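Towels and Cloths: New House Rules from January

Dear residents and friends of Stevitz House,

In the last meeting we have spoken a long time about the laundry room, and I promised to write down what was decided. My name is Pui-shan Shih and I take care of this page of the newsletter together with Marisol Ferreira. She has corrected my commas, so if some are still wrong, please tell her and not me.

The main point is the cleaning cloths. For many years every floor bought its own, and every floor washed them in its own way. On the second floor they went in the machine with the bath towels. On the fourth floor they were boiled in a pot, which Murray Treloar defended strongly at the meeting, and I respect this, but a boiled microfiber cloth does not pick up dust as it did when it was new. The small fibers become hard. You can feel it with the fingers - a good cloth catches a little on dry skin, and a damaged one slides over it.

So from January we buy the cloths together, for the whole house, from the shop Zatside behind the post office. They give us a better price if we take 224 pieces in one order. The cost goes in the common charges and you will not receive a separate bill. If your floor still has old cloths in good condition, please continue to use them until they are finished.

How to wash them

Shake the cloth outside first, over the yard and not over the balcony of your neighbor. Then put it in the machine only with other cloths of the same kind. Cotton gives lint, and the microfiber holds the lint very well, so after one wash with a bath towel you will find it on your windows for weeks. The temperature should be 40 degrees or lower. Use a small amount of liquid soap and no softener. The program we recommend takes 45 minutes and it is marked with a green sticker on both machines.

Please do not put the cloths in the dryer on the hot setting. Hiu-tung Man has put a line across the back wall of the laundry room, where they can hang and be dry by the next morning. There are enough pins in the tin. If you take down the cloths of another person because you need the line, fold them and leave them on the shelf, please, and not on top of the machine where they fall behind it. Last autumn we pulled out the left machine and found more than ten things there, also a baby sock and one very good napkin which I still have at home, if somebody misses it.

How to fold and keep them

Here we had two opinions. Cheng-en Kao likes to roll them, and it saves space, this is true. But rolled cloths open again in the drawer and then the drawer does not close. Marisol and I fold them flat, in half and in half again, so you have several clean sides when you work. You wipe with one side, turn it, and continue. For dishes and for the bathroom please keep separate cloths. We did not agree on colors, so each floor can decide its own and write it on the inside of the cupboard door. 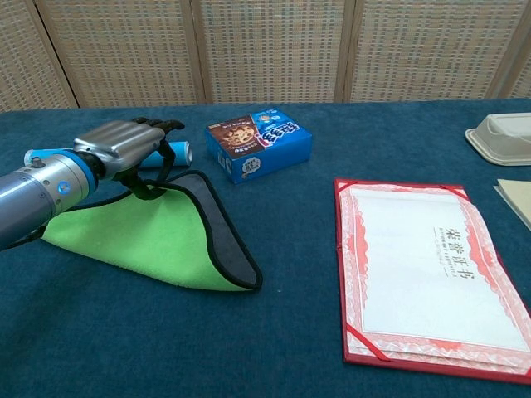

Can I use the same cloth for glass and for the kitchen table?
Better to keep one only for glass, because the grease from a table stays in the fibers also after washing and leaves stripes on the window.

Other small things from the meeting

The soap Pan will stay in the laundry room, on the upper shelf, and each household may use it. Please write your name on the list when you open a new bottle. Some of you asked for the powder from before. We still have 7 boxes and they are in the cellar, next to the bicycles.

The laundry room closes at 10 in the evening, as before. The families on the ground floor hear the spinning very clearly, so a wash should be finished at this hour and not only started.

The right machine makes again the noise like a spoon in a cup. Murray has called the repair service Rumeck and they will come in January, in the morning. Until then please do not fill it more than half.

Old cloths which are too worn for the house can go in the blue bag near the door. Hiu-tung takes them for cleaning bicycle chains.

With kind greetings,
Pui-shan Shih, third floor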